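About Villeck

Home / About / Classes / Hire the room / Contact

Who we are

Villeck is a small cooking school. Evening classes, weekend classes, a few daytime ones when we can staff them. Mostly home cooks, some people who burn toast, some who want to open a lunch counter one day. All fine.

Started by Sheila Marsden and Kuo-hua Man, who met arguing over a rice steamer at a restaurant auction. Sheila got the steamer. Kuo-hua got a job teaching dumplings in her kitchen on Tuesdays, and that was the school for the first two years – one stove, one class, folding chairs from the church next door.

We're at 1501 Plivcombe Street now. Ring the side bell, the front one hasnt worked since we moved in.

What we teach

Knife basics. Stocks and soups. Bread, two levels. Dumplings and hand-pulled noodles with Kuo-hua, still the class that fills first. West African stews with Keisha Okafor, who also runs the kids' Saturday group and orders all the produce. Pickling in the fall. Pies in December, and yes there is a waiting list already.

Classes are small. You cook, you eat what you cook, you wash your own board. Recipes go home with you on paper, emailed if you ask.
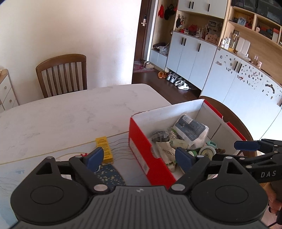
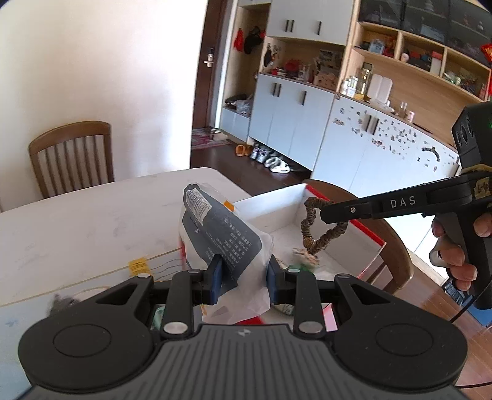 The pantry shelf

Came out of students asking where to buy things. Dried mushrooms, black vinegar, good peppercorns, red palm oil, three kinds of flour. Nothing fancy, small markup, it pays for the gas bill. Priya Calloway keeps it stocked and will tell you what to do with anything on it. Open before and after class, or just come by when the lights are on. Cash or card.

If you want something we don't carry, write it on the clipboard by the door. Priya reads it on Fridays.

Paying for it

Single classes and five-week courses, prices on the Classes page. We keep 50 places a year free for people who can't pay – no forms, no proof, just email and say which class. Ladefoged, the hardware store on the corner, covers the ingredients for those. Thank you to them, again.

Cancel two days ahead and you get the full amount back. Later than that, we'll move you to another date if theres room.

Hiring the room

Birthdays, team dinners, recipe testing, one wedding so far. Seats and stoves for small groups, bigger if people don't mind standing. Astia does our linens and can quote you separately. You bring your own wine, we have glasses.

Allergies

Tell us when you book, then tell us again at the door. We use nuts, sesame, shellfish and wheat all week long and cannot promise a kitchen free of any of them. Most recipes can be swapped around with some notice.

Who to write to

Bookings and free places – Priya Crenshaw
Pantry shelf – Priya Calloway
Kids' group – Keisha Okafor
Room hire, complaints, lost aprons – Sheila Marsden

Two Priyas, so please use the last name. Phones are off during class, email is quicker.

Page updated 25 July 2026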